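Chisholm's old corn exchange to host ten nights of jazz in June

24 May 2016

Jazz is coming back to the corn exchange in Chisholm, and it is coming back in a big way. The Stustent festival opens there in June and runs for 10 nights, with a different band every evening and a late set after most of them. For a town that has made do with one pub session a month since the old supper club shut, this is terrific news.

The programme was put up on the door of the exchange this morning and there was already a little knot of people reading it when I got there. Much of it is home-grown. The opening night goes to the Tutomberg Big Band, who have been playing together in one form or another for longer than most of their rhythm section has been alive, and who will do the whole of their "River Suite" for the first time in this part of the world. It's a long, rolling piece in seven parts, with a slow movement for trombones that starts as a murmur and ends up filling whatever room it's played in. I heard it two summers ago in a sports hall with dreadful acoustics and it was still the best thing I heard that year. In the exchange, with that high roof and the old plaster, it ought to be glorious.

The second and third nights are for small groups: a piano trio, then a quartet with vibraphone and no piano at all. If you have never sat close to a vibraphone played well with four mallets, do go. There is a shimmer to it that records never quite catch, and the quartet leaves plenty of air in its tunes, so you can hear every note die away before the next one arrives.

Night four is the one I'm most excited about (and I suspect I won't be alone). Plemano, the seven-piece from the coast, are bringing their New Orleans book, the one with two clarinets and a sousaphone instead of a bass. They don't often travel with it, what with the size of the sousaphone, and the last time they played it anywhere near here people were dancing on the stairs. The band have asked for the chairs to be cleared from the front half of the floor. Wear sensible shoes!

After that the festival takes a breath, with an evening of solo piano and another of songs. The singers' night has a house trio and four vocalists taking turns, with ballads before the interval and anything goes afterwards. The midweek evening belongs to the youth band, who have been rehearsing a set of blues and riff tunes learned entirely by ear. No music stands at all, which is a brave thing to ask of teenage trumpeters, and they sounded tight and cheerful when I looked in on them last week. Their drummer in particular is one to listen for, light on the cymbals and never in a hurry.

The last stretch is louder. There is a Latin night with a full percussion section, then an organ trio playing through a proper old rotating speaker cabinet, and finally a closing concert in which members of nearly all the bands share the stage. Nothing has been fixed for that one beyond the first two tunes and the finishing time, and the finishing time is only there because of the licence.

The exchange holds 400 standing, but for the seated nights the number drops to 271, which includes the balcony. Seats in the balcony can't be reserved. The side benches have a poor view of the piano keyboard and a very good one of the drums, so choose according to taste. Passes for all ten nights are on sale from the box office in the foyer, and 300 single tickets for the Plemano evening have been set aside for people paying at the door, so that those who can't plan ahead still get a fair chance.

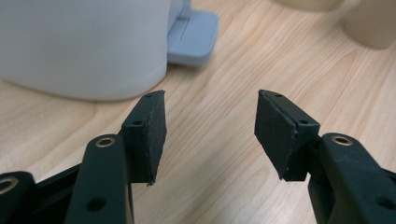
Stustent's own message board has been busy with the news since breakfast, and the first reply came from a reader signing as Brasslover, who wanted to know why the organ trio had been put so near the end, when half the town would be worn out from dancing, and said that a late set with Hammond and guitar was worth staying up for on any night of the week but deserved fresh ears. The same reader was delighted about the Tutomberg band and hoped the slow movement would be played with the trombones in the balcony, as it was at the first performance.

It's a lovely idea. The answer from the festival is that it may well happen, depending on how the sound carries when the band rehearse in the afternoon. As for the organ trio, they are on tour until the day before and couldn't come any sooner.

The late sets deserve a mention of their own. They take place downstairs in the old seed store, with a low ceiling and a bar at one end, and they are open to anybody with an instrument and a tune they know. A house rhythm section will be there each time. The rule is two tunes and then off, to give the next player a go, though there has been some talk of relaxing that after midnight if the queue is short. Pianists should be warned that the downstairs upright is a bit stiff in the top octave. Saxophonists, of whom there are always plenty, are asked to put their names on the list before the main concert ends.

In the afternoons there will be record-listening sessions in the side room, free and with tea. Bring something on vinyl, say a few words about it or none, and sit back while it plays through decent speakers. The first session is given over to big bands on small labels, the second to live recordings where you can hear the room, glasses and coughs and all. I shall be bringing a scratched ten-inch of a Danish trio that I've been pressing on people for years.

There's a workshop too, on the middle afternoon, for anyone who has wondered how a horn section gets its sound together without a conductor waving at it. Members of Plemano will take their own parts to pieces and build them up again, one line at a time, and then get everyone in the room to sing them. You don't have to read music. Players can bring instruments for the second half, mutes included, and there is a plunger or two going spare for trumpeters who have always fancied a growl.

The exchange will be open an hour before each concert, with food in the yard if it stays dry and in the foyer if it doesn't. The last bus towards Tutomberg leaves from the stop opposite the main doors, and the bus company has agreed to hold it back on the opening and closing nights. Parking behind the building is for bands only.

A few things are still to be settled. The running order for the singers' night will be posted in the foyer once the four of them have agreed on keys, and the support act for the Latin night has yet to be confirmed. Box office hours are on the exchange door, next to the programme. Cash and cards are both fine. Under-sixteens get into everything free with an adult, apart from the late sets downstairs.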